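4.2 Does self-reported tidiness predict time lost to searching?

The claim that tidy people waste less time looking for things is repeated so often that few authors bother to cite anything for it. Karagiannis traces it to a single household survey with 427 respondents, all of whom rated their own tidiness and then estimated their own search time. We see little reason to trust either number. People who think of themselves as organized have an obvious stake in reporting that it pays off.

The Killetar diaries were supposed to settle the matter. They contain 3116 entries, which sounds impressive until one notices that an entry could be anything from a lost key to a misplaced tax form. Entries were also made in the evening, from memory. The reported link between tidiness and search time shrinks sharply once age is controlled for, and in the September wave it disappears. 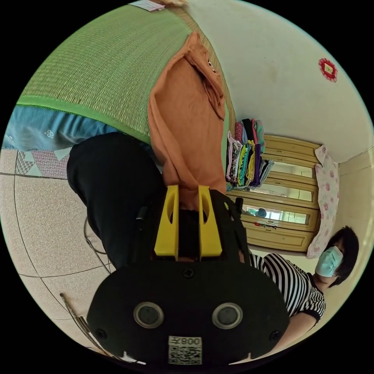

Figure 3. A person standing, with a black hand-held gripper with two yellow fingers in the foreground.

Sfakianakis has argued that the September wave was unusual and should be set aside. We are not persuaded. The same argument was not made for the spring wave, where the result happened to agree with the theory, and a rule for dropping data ought to be written down before the data are seen.

A second problem is the meaning of "tidy." The Pleltetti scale asks mostly about visible surfaces, while the Nirnedetti scale asks whether items have a fixed place. The 2 scales agree only weakly, yet later reviews pool them as if they measured the same trait. Until they are separated, we would treat any pooled estimate with caution, including our own in Section 5.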